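Courses > Applied Automation > Unit 4 > Handout: Hand-held Gripper Kits

Unit 4: Assessing a demonstration kit
Module tutor: Imke Kohlhase

The Lukeo kit is supplied by Wegener as a pair of hand-held grippers with software and 20 hours of support. An operator carries out a task with the grippers, and the recorded movements are used to train a robot arm. Students will review the kit as a prospective buyer would.

The review should address the following points.

Marking and tracking. Each gripper carries a printed cube marker. Consider how the operator's posture may hide a marker from the camera.

Soft goods. Cloth has no fixed shape, and the supplier's claims for rigid parts should not be assumed to apply. Record 15 trials with one garment before changing to another.

Cabling. Note where cables lie in relation to the operator's feet.

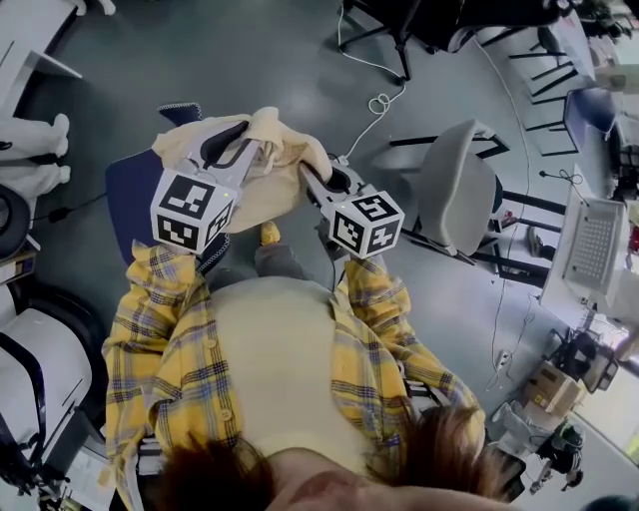 Fig. 4. Garment held in folds between both grippers over an office chair.

Reviews should not exceed four pages and are to be submitted by Friday, November 8, 2019.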